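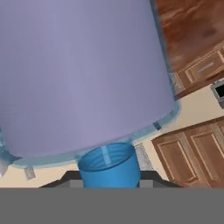
A blue cup in the gripper, in one of Dollgate's simulated kitchens.

Jahangir Jayasinghe spent most of a Saturday talking me through Dollgate, the kitchen simulator his little firm Bednarek has been renting out to robot builders since May, and I can't say I minded a bit. "People come to us with an arm and a dream," he told me, laughing, "and we hand them a kitchen they can't flood." There are 133 kitchens in the package now - he has a soft spot for the ones with too much wood in them - and a subscription covers up to three people on a team. "I grew up with counters like that," he said. "My mother would approve."

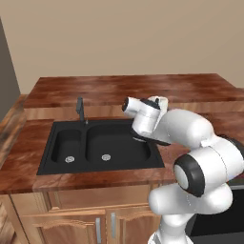 Do you need a real robot arm before you sign up?
Jayasinghe says you don't, and that nearly 80 of his customers started without one.

He was just as happy to talk about what's still missing. "Cloth is hard," he said, sighing a little. "Ask me about dish towels next year, and please be kind about it." Then he went off to fix a drawer.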